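Home | Shop | Care | FAQ | Contact
Category: Help > Orders and Mug Care

Wavley Pottery: Questions We Receive Often

Can I put my mug in the dishwasher?
Yes, on the upper rack. For the mugs with gold line, please wash by hand only.

Is the microwave allowed?
All plain glazes are fine. The gold line is not.

How long does the delivery take?
We pack the orders in 3 working days. Inside the country the parcel then needs up to 6 days. We ship with Jerier, and you receive the tracking number by email.

My mug arrived broken. What should I do?
Please keep the box and write to us with a photo of the damage. We send a new one and you don't need to return the pieces.

Why is the color a little different from the website?
Each firing gives a slightly different tone. Also your screen can change it, mostly with the blues. 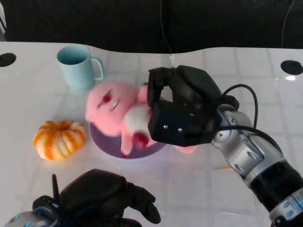
Light blue mug, matte finish.

Do you make mugs with a company logo?
Not at this moment. We will open these orders again in April.

Shares 1,020 | Comments 6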